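Getting Dishes Off the Counter: Racks, Mug Trees and Trays

Small kitchens fill up fast, and most of what fills them is stuff you use every day. Plates, mugs and whatever you bought for dinner all need a spot you can reach without opening three doors. These tips work on a counter or on a table next to it.

Plates

A peg rack holds plates on edge, so you can take one without lifting the whole stack. Put the biggest plate in back. If you have mixed sets, keep the ones you use daily in the rack and store the rest. Wipe the pegs when you wipe the table. Wood that sits in a puddle turns dark at the bottom, and a folded dish towel under the rack takes care of that.

Mugs

Dry mugs before hanging them, at least around the handle. Load a mug tree evenly, one on each side, or it will lean. Ours is a Clestatell and it gets wobbly with 5 heavy mugs on it, so we stop at 4. If the post works loose, turn the base over and check for a screw.

Corn and other vegetables
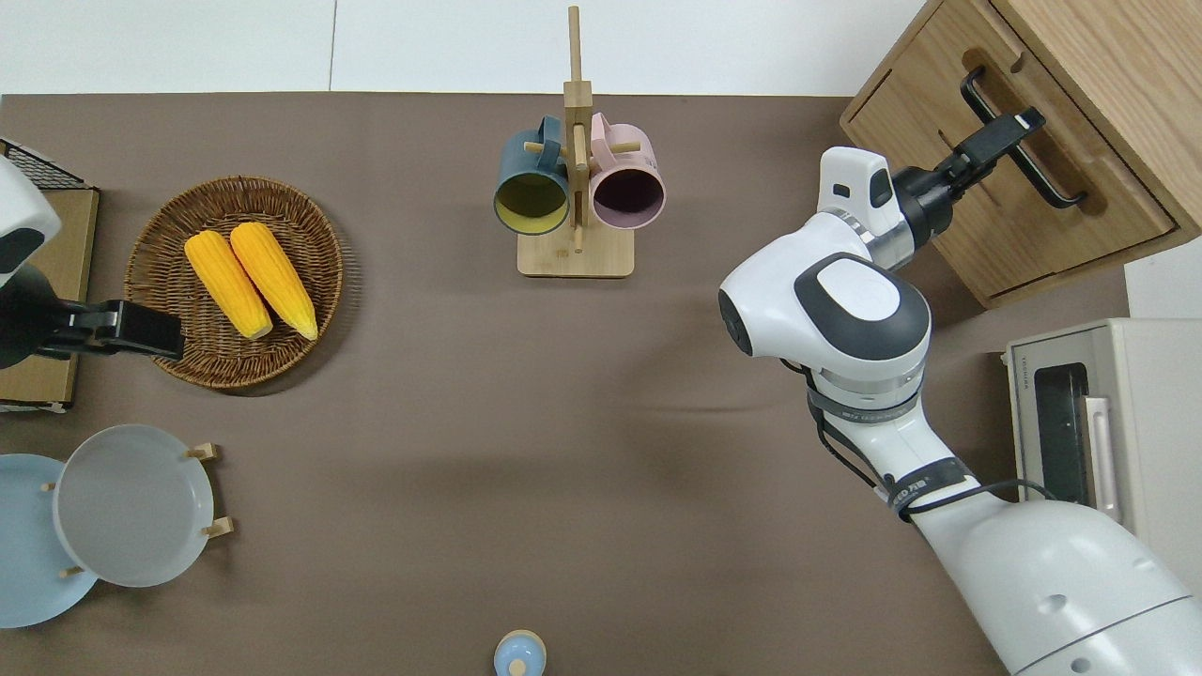
Corn in a woven tray, with the mug tree and plate rack on the same table.

A shallow woven tray is good for vegetables you plan to cook that day. Air gets in from the sides and you can carry the lot to the stove in one trip. Line it with a paper towel if the vegetables have just been rinsed. Shucked corn dries out quickly, so anything left after dinner goes in the fridge, wrapped.

To clean the tray, shake it out over the sink, then go along the coils with a soft brush and a little dish soap. Rinse fast and stand it on its side to dry. Don't soak it.

Cooking the corn

Boil husked cobs for 4 to 5 minutes. For roasting, set the oven to 425 degrees, brush the cobs with oil and turn them once. Start checking at 20 minutes.

Next on the list: drawer dividers, and what to do with lids that don't match any pot.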